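Dining table

A dining table is a table kept mainly for eating at, though the claim rarely survives a week in a real home. Makers have long sold it as the heart of the household. The evidence is thin – a survey by the furniture firm Trullier asked 316 buyers, all its own customers.

Tablecloths are said to protect the surface. Gorazd Golob doubts this, noting that crumbs scratch just as well beneath cloth.
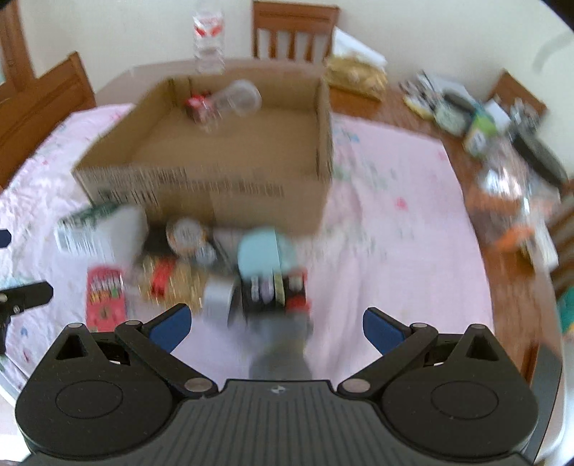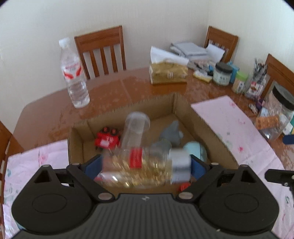 Dining tables

Size

The usual advice allows 600 mm of edge per diner. Where the figure comes from is unclear, and Golob found no source for it before the Chisholm catalogue, which gives none either.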